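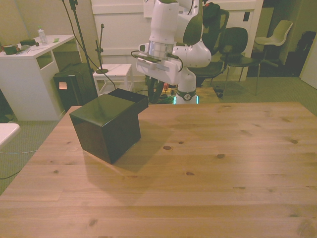

Black box on the pine table, arm at the back.

Bench log / Chores / March

Table-clearing, continued. The list taped up in the Losham shop still has the same four chores on it: clear the table, wipe the table, put the thing back where it was, take out the bin. We are on the first one and a half. At the current rate the bin will be full for some time.

Today's job was the black box. Go to it, get hold of it, move it a hand's width to the side, let go, wait, move it back. The waiting is where the wiping would go if we had wiping. A child can do this. A child would also complain, so I suppose we're ahead on that.

Started at 9:40 after the usual half hour of finding out why nothing starts. It was the Sirkitz power strip again, the one with the switch you can press with your foot and not notice. I have put this in the log three times now and each time I write "move the strip," and then I go to lunch.

What the box does to us: it is glossy and it is black, and the depth sensing hates both. From most angles the top comes back as a hole with a ceiling light in it. The front face comes back as nothing much. The table around it comes back beautifully, every seam, so what we get is a very good model of a table with a box-shaped piece of ignorance on it. I tried the obvious thing and told the planner to treat a box-shaped piece of ignorance as a box. This works better than it deserves to. It also means that a deep shadow is now a box, and the box has a shadow, so for part of the morning we had two boxes and the arm had a preference for the wrong one.

Then the knots. The Jellthorpe detector was trained, as far as I can tell, on a world of white laminate. Show it pine and it finds treasure. The log for the day has 1358 detections on the tabletop, and 249 of those were knots, offered as "small dark object, graspable." It went down to pick one up just after 11. Very good approach, nicely centered, gentle touch on the wood, close, lift, and a report of success. The width check should have caught it and would have if I hadn't switched it off in the fall to get through a demo. Switched back on. Note to whoever does demos: me.

Suggestion from the other bench was to cover the table with a sheet. No. If the claim is that this does chores, people have tables, and some of the tables are pine. I'm aware that I will probably be looking for a sheet by May.
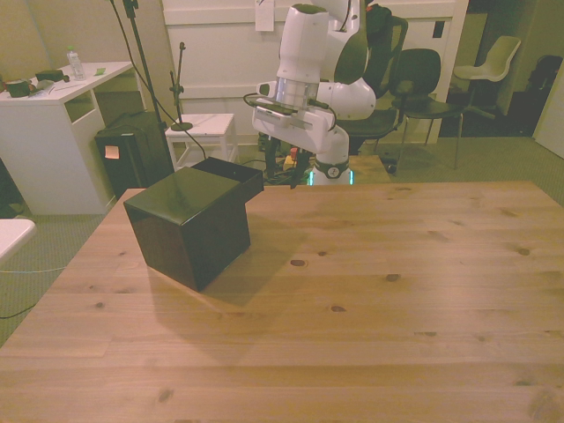

Same table, open compartment visible behind the closed part.

Afternoon: grasp choice. The two parts of the box are a bigger deal than I'd given them credit for. The closed cube is the part everyone looks at, and the planner looks at it too, and it's the wrong part to hold. It's wide, it's slick, and the pads we have on now skate on it. The shorter part in back has no lid, so there's a wall with an inside and an outside, and a wall is something a gripper understands. Pinch the wall, lift a little, slide. I didn't let it lift the whole thing by the wall because I'd like to keep the box.

Numbers, for those who only read the numbers: 68 attempts, all out-and-back. 17 ended with the box where it began, give or take the tolerance, and without me touching anything. The rest I've sorted by feeling:

- slid off the cube face (most of the morning)
- went for the shadow
- went for a knot
- moved the box fine and brought it back turned, so that it would annoy anyone who lived there
- stopped and thought about it until the timeout

The fourth group bothers me the most. By our own scoring those are near misses. By the scoring of any person who has had a guest "help" in the kitchen, they're failures. Everything is on the table, nothing's broken, and you can't say what's wrong but you go over and fix it. I'd like to add a turn penalty to the score. That will make our numbers worse and I'd like it noted that I proposed it anyway.

Timing. The best clean out-and-back took longer than it took me to do the same thing by hand with coffee in the other hand. I'm not going to write down by how much. Most of it is the approach: it slows down a long way out, then slows down again, then comes in like somebody parking a rental car. We could raise the speed limit near the surface but I remember the last time and so does the old table.

Since the question came up again at lunch, whether this can do household chores yet. My answer for the log: it can do a chore, if you pick the chore, and the object, and clear everything else off first. Which leaves the person having done the clearing. Shop-floor work is kinder because the part arrives the same way up every time and there's a fixture to hold it. A living room has no fixtures, and the part arrives however the family dropped it. I'd put this arm on a sorting station tomorrow. I wouldn't leave it alone with my sister's coffee table.

In fairness, the good runs were good. Attempt after attempt in the last hour it took the rear wall, slid, let go, waited, took the wall again and came back square. I caught myself talking to it. The change that did it was one line, a preference for open edges over flat faces, and I'd spent two days before that on a friction model that I'm now going to leave in the code out of respect.

Loose ends:

The Pitkänen pads are still in the drawer. Softer, supposed to hold on gloss. Try those on the cube face before we decide the cube face is impossible. They leave marks, I'm told, so do it at the end of a session.

Fingerprints. I handle the box between attempts and the prints give the sensor something to see. So the box gets easier through the day, which means some of the afternoon's improvement is grease. Need to wipe it at the start of each block and rerun. Yes, by hand.

Knot filter: anything with no height isn't an object. Should have been there from day one. Then check it doesn't throw out coasters and envelopes, which have almost no height and which are most of what's on anyone's table.

Floor: cables behind the base are a mess. Tie them up before someone hooks a foot in there.

Shut down at 5:20. Width check is ON. Leave it on. Power strip not moved.

Comments (3) | Shares (0)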